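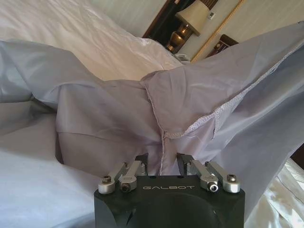
Vista de muñeca: tela agarrada, con la costura metida en el pellizco.

Hola, Shahla, te reabro el ticket 1.262 porque sigo con lo mismo: el estimador de agarre de Zilen se me vuelve loco en cuanto hay una costura entre los dedos.

He repasado los 3.409 recortes etiquetados y creo que ya sé por dónde va. El método busca los pliegues que salen del punto de pinza y con eso calcula la dirección de tirón, ¿no? Pues la costura cruza en diagonal y se la come como si fuera un pliegue más (¡y encima le da la confianza más alta!). Probé a subir el umbral y nada. Luego enmascaré los bordes deshilachados con el filtro que me pasó Corentin y ahí sí, el error angular bajó a 4 grados en validación. 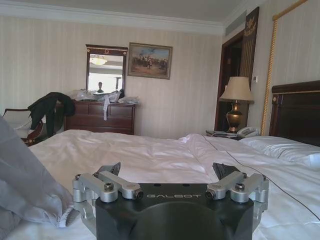 Vista de muñeca: cama con edredón blanco arrugado y cable negro por encima.

Me queda otro lío: el cable. Es fino, hace curva y el filtro lo trata igual que una costura, así que me lo borra, y yo lo quiero como obstáculo. De momento lo marco a mano, pero con 1.464 vistas pendientes no me da la vida. ¿Tienes la versión de Skindeck que separaba por color? Si me la subes antes del domingo, relanzo todo esa noche.

Dejo el ticket abierto.
Solange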